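4. Setting Up the Gekudel Whelping Box and Scale

Read section 3 first if you bought the heated version. This section covers the plain box, the rail, the floor pad and the Tavara scale that ships with it. It was written for owners of small and medium dogs. People with mastiffs have used the large box, but we would not pretend it was designed for them.

A word about expectations before you start. A whelping box is a clean place with low walls. It will not make an anxious dog calm, it will not shorten labor, and the sales page that once suggested otherwise has been corrected. If your vet has told you to expect a hard delivery, follow the vet's plan and treat these pages as furniture assembly.

4.1 Choosing the spot

1. Pick a room the dog already sleeps in or walks through willingly. The quiet spare room that looks perfect to you may be a place she has never spent ten minutes.

2. Keep the box off outside walls and away from floor vents. Kneel down and put your hand where the pups will lie. A draft you can't feel standing up is often plain at that level.

3. Leave room to kneel on one long side. You will be doing more of this than you think.

4. Have everything in place well before the due date. Due dates are estimates, whatever the calendar app says, and a dog who first meets the box in labor will probably choose your closet.

4.2 Putting the walls together

5. Lay the floor panel flat with the printed side down. Slide the two long walls into their channels, then the short ones. The wall with the step-in notch can go on either end.

6. Press each corner clip until it stops moving. Some customers report hearing a click. Some clips don't click. Pull on the corner instead, and if it holds, it is in.

7. Fit the pig rail (the inner bar that keeps a pup from being pinned against the wall) at the lower set of holes for small breeds, the upper set for medium breeds. Do not leave it off to save time. It is the one part of this product we would defend to anybody.

CAUTION: The rail lowers the risk of crushing. It does not remove it. Tired mothers lie down carelessly, and someone should be looking in often for the first few days.

4.3 Floor and bedding

8. Put the washable pad down first, then a fitted cover. Loose towels bunch up and hide small puppies.

9. Wash covers hot with unscented detergent. Skip fabric softener. The "calming" scented sprays sold alongside boxes like ours have very little behind them, and a newborn finds its mother partly by smell.

10. Clean the walls with a pet-safe disinfectant mixed to the strength on its own label. Stronger is not cleaner. Rinse, dry, and let the smell clear before the dog goes back in.
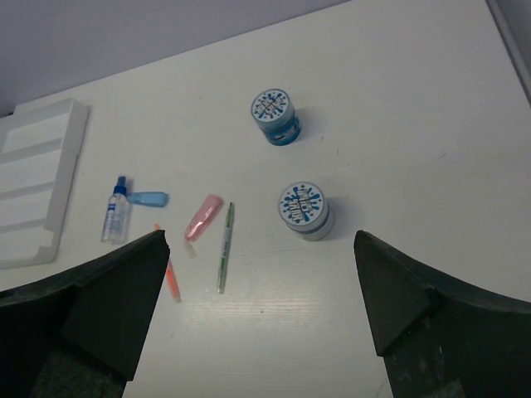 4.4 Setting up the scale

11. Stand the scale on a hard, level floor. Carpet gives you numbers, and they will be wrong.

12. Switch on, wait for zero, then set the empty bowl on the plate and press TARE. The Tavara reads up to 2,000 grams. Past that the display shows dashes, and a pup that size should be on a different scale anyway.

13. Check it against something of known weight. An unopened bag of sugar will do. If it is off by more than 2 grams, change the batteries and try again before you blame the scale or the sugar.

14. Weigh each pup at the same time every day and write it down. One low reading may be a full bladder emptied at the wrong moment. A pup that keeps losing weight, or stays flat while its littermates gain, needs a call to the vet, and it needs it that day.

NOTE: The Baxter phone app draws a growth curve for each puppy. The curve is compared with 1,731 litters entered by other users, of many breeds, with whatever care those users took. We find it nice to look at. We would not make a feeding decision from it, and a notebook does the same job.

4.5 Introducing the dog

15. Take off the front wall and let her walk in and out. Feed her near the box, later inside it. Don't carry her in and hold her there.

16. If she scratches the bedding into a heap, leave the heap. If she ignores the box for several days, move it closer to where she sleeps before buying anything else.

17. Refit the front wall once she steps over the notch without a fuss.

4.6 If parts are missing

The carton should hold 6 corner clips, which includes spares. Cartons packed at the Kurnidside warehouse before January may have the rail screws taped under the floor panel, where most people fail to look. Check there before contacting us. Replacement clips fit both box sizes; the rails do not interchange.

Section revised 18 December 2021. Heat pads and thermostats are covered in section 5.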